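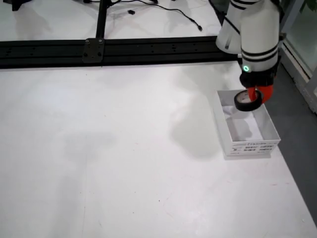
Black tape in the red-orange fingers, over the work surface.

Rillville Allotment Society, minutes of the June meeting, 10 June 2024

I'm taking the minutes again, so please forgive the spelling (and the tea ring on the paper copy). We got going a bit late as the kettle tripped the lights, twice!

March minutes were agreed, once I'd changed "leeks" to "leaks" in the bit on the water tank. My fault entirely.

Water. The new tank by the Timulton Lane gate holds 3,000 litres and we all love it. Long chat on whether hosepipes should be allowed in the evenings. We voted yes, one hour per plot, and please turn the tap off properly afterwards.

Money. We have £114 in the tin and £1,000 in the savings account, which we agreed to leave alone until we hear what the fence will cost.

Waiting list. Now 18 names long. Splitting plot nine in half came up again and went round and round – I stopped writing after a while, sorry. We'll come back to it next time.

Slugs. Everyone had a view. Beer traps got the most support, wool pellets the least (they blow all over the path). No vote needed.

Summer show. The hall is booked. I'm doing the posters, and we still want somebody for the cake table. Runner beans to be judged on length this year, after last year's fuss.

Any other business: the shed key is back on its hook. Please keep it there.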